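Handing things over is the hard part

14 July 2021

Most discussions of whether robots can do chores yet start with the wrong chore. Folding a shirt gets all the attention. I think a better measure is something a four-year-old does without instruction: taking an object out of one hand with the other.

Consider what a dishwasher needs from you. You pick up a spatula by whatever part is sticking out of the rack, usually the wrong part, and the drawer wants it the other way around. So you pass it from hand to hand, and somewhere in the pass it turns end for end. You do this for cutlery, for brushes, for the lid that has to go back on a jar. On a shop floor it's the same with dowels, welding rod, shafts and anything else that is long and has a preferred end. Factories avoid the problem by spending money on feeders and trays, so the part always arrives the right way up. Kitchens don't have feeders.

I have been working on this for a while with two arms and a planner called Gustenel, which I use because it is small enough to read in an evening. The test object is a slender white stick. It has no handle and very little area to hold, and if you grip it with any tilt, the far end tells you immediately.

The task is written down as follows. The first arm holds the stick upright by its base. The second arm approaches with its fingers open, one on each side of the stick, and closes. The first arm opens and backs away. Four steps, none of them interesting on its own. The trouble sits between steps two and three, when both grippers hold the same rigid object and neither controller knows that the other one exists.

If the two arms disagree by 2 mm at that point, something has to give. With a sponge, the sponge gives. With a stick, the stick slides in one of the grips or rotates about the weaker one, and from then on your estimate of where it is pointing is wrong. The second arm then carries a wrong estimate to wherever it's going next.
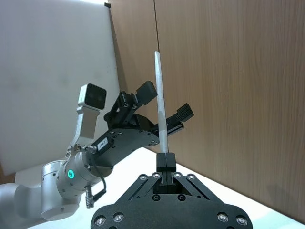
What goes wrong, in order of annoyance

I logged 200 handovers before changing anything. I'll skip the full table and give the categories.

The worst is early release. The first gripper opens when the second reports that its fingers have stopped moving. Fingers stop moving for several reasons, and only one of them is that they are holding something. A linkage at its limit also stops. So does one finger pushing on the stick while the other has yet to touch it.

Next is the brush on approach. An open gripper has very little clearance around the object it is about to close on, and the splayed fingers swing through an arc on the way in. If the planner treats the gripper as a box, it either refuses the approach or makes the opening look larger than it is. Gustenel does the first by default. I replaced the box with the finger geometry, and planning time went up to 105 ms, which I can live with.

Last is perception, which I expected to be first. A pale stick against a white wall panel is a poor target. Against brown wood it is easy. I moved the handover point until the stick had wood behind it from the camera that mattered and felt slightly ashamed of myself. A household robot will not get to choose its wallpaper.

The fix that helped

Hivwood, the controller on the receiving side, has a compliance mode that I had left off. With it on, the second arm goes soft for the moment of double contact and lets the stick decide where the wrist should be. After closing, it makes a very small tug. If the first arm feels the tug, the grip is real and it may let go. People do this too, with full mugs.

The tug costs time. A person passes a spoon in well under a second, and my two arms are nowhere near that. I don't consider speed the main problem. A slow machine that empties the dishwasher overnight would be useful to me.

So, can they do chores yet?

One chore, one object, known lighting, yes. I would let this setup sort dowels in a workshop if somebody checked on it. I would not let it near a drawer of mixed cutlery, where every item has a different balance point and half of them are shiny.

The next change is a longer run of 3000 handovers with the starting tilt varied, which should be finished by September if the finger pads last. I'm also porting the tug check to Genby so that it doesn't depend on one vendor's compliance mode. The port compiles. The force thresholds are still in the wrong units.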